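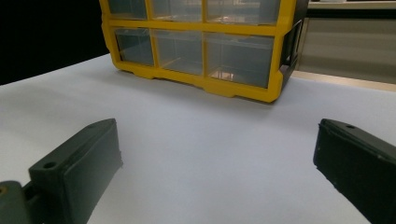 Seed swap season is back!

06/03/2026

I've been looking forward to this since the clocks went back. The Skindstead seed swap opens its doors again next weekend and I've spent most of the week at the kitchen table folding little paper packets, which is one of my favourite jobs of the whole year (yes, including the bit where I sneeze and lose half the lettuce).

If you've never been to one, you turn up with whatever you saved last summer, put it on the right table and go home with something you've never grown before. You don't have to bring anything the first time. Last year there were 175 people through the door and 1,477 packets changed hands, and I came home with far too many squashes.

What I'm taking

Mostly beans. The Tarlow climbing bean did so well on the south fence that I've filled 6 big envelopes with it. It's a purple-podded one, goes green when you cook it, and it kept cropping long after the courgettes had given up. I'm also bringing pot marigold, some dill and a mixed bag of poppies that could come up any colour at all - lucky dip!

What I'm after

Prasert Prasertsri had a chilli on his table last year called Kaewsai and I dithered and missed it. It's small and thin-walled, hot but with a proper fruity taste, and he grows it on a windowsill with no heated tray or anything. He's promised to keep me a packet. I sowed my other chillies a fortnight ago and they're only just showing their necks, so there's still time if I'm quick.

I'd love to find Ukero as well, a yellow tomato I tasted at a plot open day in June and have been boring people about ever since. If you have even three seeds of it, come and find me.

A word on labels

Please write the year on your packets! And the name, even if it's only "Gran's pea". I once grew a whole row of something I thought was spinach and I still don't know what we ate.

Doors open at ten, upstairs at 169 Mill Road, tea and cake by the window. I'll be on the bean table.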